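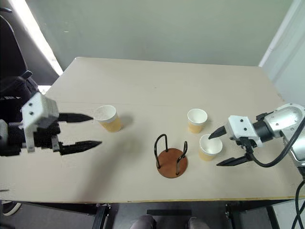 When Podwood released its scheduling software under an open licence, the company kept one thing for itself: the name. Anyone could copy the code, change it and sell services around it. Calling the result Podwood needed written permission.

For most of the project's life that caused little trouble. Resellers signed a short agreement, paid a share of their hosting income and used the logo on their websites. Itano was among the first of them, and by last August it was running the software for 47 councils and colleges.

The agreement between the two lapsed that month. Itano wanted a lower rate for its smaller customers and Podwood would not offer one. Talks went on for six weeks and then stopped. Itano carried on hosting, as the licence allows, but its site still described the service as "Podwood by Itano".

Gayan Majumder, who manages licensing at Podwood, says the company wrote to Itano seven times before it went to its lawyers.

"They can use every line of the code. We have never argued about that," he says. "The name tells a customer who is going to answer the phone."

Itano has since renamed its version Esow. Moving customers across meant changing 2772 web pages, along with manuals and training notes, and some old links still lead nowhere. The firm has not admitted any breach.

Smaller partners have been watching closely. Khan, which builds add-ons for the software, has taken the Podwood name out of its product titles and now says only that they are "compatible with" it. Its own agreement comes up for renewal in August, and the firm has asked for the rules on names to be set out in a separate document before it signs.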